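Home | Choir News | Join Us | Concerts | Find Us | Contact

Print this page | E-mail this page

Singers Wanted: Come and Make Some Noise with the Tirnham Community Chorus

Posted May 16, 2019

Well, it has come around again, and faster than any of us expected. The Tirnham Community Chorus is opening its doors to new singers for the late summer program, and if you have ever hummed along in the car and wondered whether you might enjoy doing it with other people, we would very much like to meet you.

We are a mixed-voice choir for adults. We have no uniforms to speak of (dark clothes for concerts, whatever you like the rest of the time) and we don't hold auditions. We never have. Our founder, Samira Hakim, started the group after a neighbor told her she'd been turned away from three choirs in a row, and she decided on the spot that anyone who wanted to sing with her could come and do it. Samira still leads the altos and still means every word.

What we're looking for

All voices are welcome, but I'll be frank and say that we would dearly love some more tenors and basses. At the moment the tenor line rests mostly on Ruairi Gunn and his two cousins, and when one of them catches a cold the whole back row wobbles. If you're a man, a low-voiced woman, or simply a person who has always suspected that the tune is a bit high for you, please think of us.

You don't have to read music. A good number of our members don't, and they learn everything by ear from the practice recordings that our accompanist, Kirsty Tennant, makes at home on her own piano (you may hear her dog in the slow ones). If you do read, lovely, you can sit beside somebody who doesn't and be a great comfort to them.

What we do ask is that you come to rehearsals as regularly as you can manage. We know that people have jobs and children and bad backs. Missing a couple is fine, and you needn't bring a note. But the final 3 rehearsals before the concert are the ones where it all comes together, and we do need everybody there for those unless you're truly ill.

What we'll be singing

The program is called "Songs from the Riverside," and it's a mixture. There are some old boating songs, a couple of spirituals, a very pretty lullaby that Kirsty found in a secondhand book, and a brand new piece by our director, Qusai Moussa, written for us and for the children of Flirkbridge School. Qusai's piece has 6 short movements and takes its words from letters that people in the valley wrote home a long time ago, mostly about the weather and the price of eggs. I was doubtful when he first told us about it. Then we sang through the second movement and I had to go and stand by the coat rack for a minute.

The concert will be in August at the Farklow Meeting House, which has a beautiful warm sound and rather hard benches. Bring a cushion for your family.

Rehearsals

We meet in the evening in the upstairs hall at Tirnham Library. Doors open at 6 and we begin singing when most people have found a chair. There's a break in the middle with tea, coffee and usually a cake. The stairs are steep, but there's an elevator at the parking lot entrance. Press the button and hold it for a second or two, as it likes to be asked firmly.

Parking is free behind the library after the shops close. If you're coming from the Farklow side and don't drive, please tell us when you write, as several members come that way and have room in their cars.

What it costs

Membership for the whole program is $61, and that covers your music, the hall, and the tea and cake. If that's a stretch for you this year, have a quiet word with Rory Nisbet, who looks after the money. He won't ask you any questions and he won't mention it to anyone else. We'd much sooner have you singing than not, and we mean that.

Your first 2 rehearsals are free in any case, so you can come along, see how you like us, and slip away again with no hard feelings if it's not your sort of thing.

How to join

Write to Rory at the choir address, or leave a note in the blue folder at the library's front desk. Tell us your name, the best way to reach you, and which part you think you might sing. "No idea" is a perfectly good answer, and it's the one I gave when I joined. Samira will stand beside you for a few minutes at your first rehearsal and work it out with you, very gently, away from everybody else.

If you need large-print music, a seat near the door, or anything else that would make the evening easier, put that in as well and it'll be ready when you arrive.

We're also looking for a page-turner for Kirsty and one or two friendly people to help on the door at the concert. You don't have to sing a note for either of those. The page-turner does need to be able to follow a score, and ideally shouldn't mind the cold, as the piano at Farklow stands in a terrible draft.

One more thing, for anybody who sang with us years ago and drifted off. Please come back! I know it can feel awkward after a long gap, and you may think you've lost your voice or that we've all forgotten you. We haven't. Several of the people who sang in our very first concert at the Paisan Rooms have come back in just this way, and they were handed a folder and a slice of cake and that was the end of it.

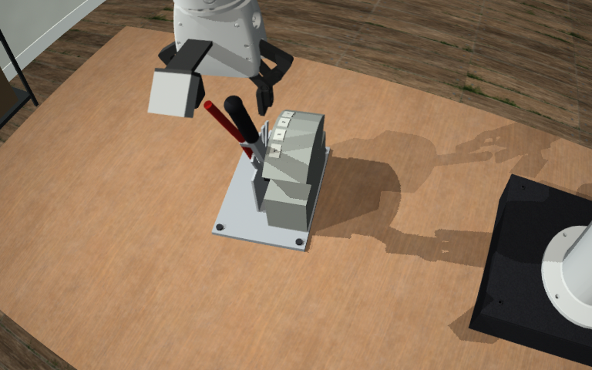 So do write, even if you're only half sure, and even if you'd like to bring a friend along for courage. We'll keep a chair for each of you.

Contact the Chorus | © 2019 Tirnham Community Chorus | Back to top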